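Equipment Planning for Automation Projects
Unit 4: Budget for hand-held grippers
Lecturer: Andor Hegyi
Notes prepared with Jocelyn Mercado

Before the class, please read the notes from Unit 3 about payload and reach. We will not repeat them.

4.1 What we are buying

In this unit the project is called Moltus. The team wants to collect grasping data in offices, with people who hold the gripper in the hand. So the main cost is not one robot arm. It is many small items, and small items are easy to forget in a budget.

Write the purchase list in two parts. Part A is equipment that stays for the full project: gripper bodies, cameras, chargers, storage boxes. Part B is everything that wears out: finger pads, cables, screws, memory cards. Students usually plan Part A very well and give Part B one line. Last year a group did this and had no finger pads left in March.

4.2 The price of one unit

Our two quotes are from Pilska and Ustine. Pilska asks 307 dollars for one gripper body, without pads. Ustine asks more, but a first set of pads is inside the price. To compare them, you must add the pads to the Pilska price – also the shipping, which Pilska shows only on the second page.

For the exercise, use these limits:
Total budget: 3,000 dollars
Reserve for repairs: 200 dollars, do not touch it in the first plan
Delivery time: 30 days at most

Calculate how many grippers you can buy from Pilska when the reserve is kept and Part B is still empty. Then fill Part B and calculate again. The second number is the one you bring to the meeting.

4.3 Questions to the supplier

Can the pads be ordered alone?
Does the price stay the same for a second order?
Who pays when a finger arrives bent?
Is there a drawing of the housing, so that we can print a part ourselves?

Salvador Paiva will join the second hour and show how his group wrote their request for the Mahlangu site. Bring your table on paper, one page.
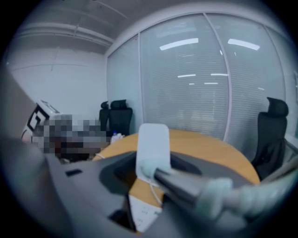

Figure 4.1. Hand-held gripper with padded fingers, holding a white object over an office table.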